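Storkura Waxed Cotton, 14 oz
Cloth by the metre

Sold by: Jatwood
Colours: peat, slate, bottle green
Width: 150 cm
Page last checked: Jun 18, 2023

We have stocked waxed cotton for long enough to have heard most of what gets said about it. It will last you a lifetime. It breathes. It gets better every year. Some of that is partly so, for some cloths, some of the time. We sell Storkura because we think it's a decent cloth at a fair price, and we'd sooner tell you what it does than repeat the swing ticket.

What it is

A plain-weave cotton canvas, dyed in the piece and then waxed on both faces. The 14 oz figure is the finished weight with the wax in. Mills don't all measure this the same way, and a good many quote whichever number sounds better. If you are comparing our cloth with another shop's, ask them whether theirs is weighed before or after waxing. We've had some vague replies to that one ourselves.

The wax is a paraffin blend. The maker's leaflet calls it "a heritage recipe", which tells you nothing about what's in it. We asked, and were sent the same leaflet again.

What it's like to use

Stiff. It comes off the roll like thin card and creases white wherever you bend it. The marks rub down with the heel of your hand and a bit of warmth, but they don't vanish, and if you want a coat that looks pressed and new you should buy something else. It also smells for the first few weeks. People who like waxed cotton say they like the smell too.

It keeps rain off well in a shower and fairly well in an hour of steady wet. After that the seams go first. No cloth will save you from a seam you haven't sealed, whatever the advert says.

On breathability we have our doubts. Fill a tight canvas with wax and not a lot of air gets through it. Cut your jacket with room in it and put vents under the arms.
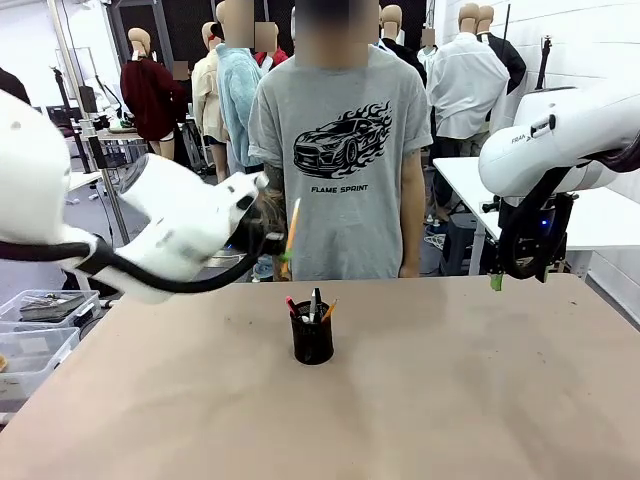

Pins leave holes in Storkura and the holes stay put, so use clips, and keep them inside the seam allowance. Mark out on the wrong side and try your marker on an offcut first. Tailor's chalk skids over the wax, and the fancy wax-cloth pens we tried in April were no better than a biro at four times the price. An ordinary yellow-orange pencil like the one held point-up in the photo is all we'd bother with, kept sharp and used lightly. Press too hard and you'll score the wax, and the line will show through on the right side as a pale scratch.

Needles: a size 100 jeans needle for two layers, 110 for more. Wax builds up on the needle and you'll start to get skipped stitches. Wipe it with a rag and carry on. Polyester thread, long stitches.

Do not iron it. Do not wash it in a machine, and do not trust any dry cleaner who says it'll be fine. Sponge it down with cold water.

How it compares

Paterson is the cloth most people ask us about. It's a closer weave and takes dye more evenly, and if you only ever looked at the two side by side on a counter you'd pick Paterson. It costs a good deal more. We made up the same shoulder bag in both and used them for two winters. The Paterson one looks smarter. The Storkura one has worn at the corners in much the same places. Make of that what you like — it was two bags, and we wouldn't call it a test.

Movov is a coated polyester sold as a waxed look. It's light, cheap and properly waterproof. There is no wax in it, so it can't be rewaxed, and once the coating starts to peel you're finished. Fine for a bike cover.

Rewaxing

The maker says every 13 months, an oddly exact number that we can't find any grounds for. Do it when water stops beading. That might be one season on a coat you wear daily and never on a log carrier. Any plain wax dressing will do. The branded tin is good stuff but small for the money, and we don't push it.

Ordering

Cut in whole metres, 2 metre minimum. Cut lengths come rolled on a tube, never folded. Peat is from dye lot 356, and the next lot will not match it exactly, so order enough in one go. Samples are free but small, and too small to judge the drape from. We don't take back cut cloth unless it's faulty. Creasing, bloom and smell aren't faults.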